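Progress report to Plellport, May 23, 2023
Project: Baststead grasp planner

The planner now runs end to end on the 900 demonstrations from Uvmont. We would not read much into that. Two of the three modules pass their tests; the third, thin-object perception, still confuses flat food with the plate under it. The Procházka tracker claims to fix this – we have yet to see it do so on our data.

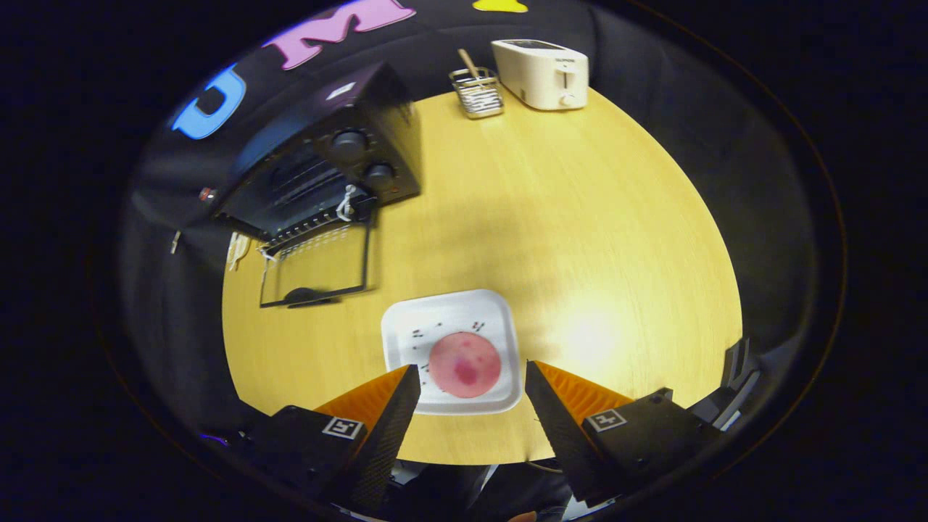

OPEN ISSUES

A pink slice on a white plate ought to be easy to segment. Finger marker poses are stable, but slice height is not, and the planner trusts it anyway. We ask to move the milestone to July.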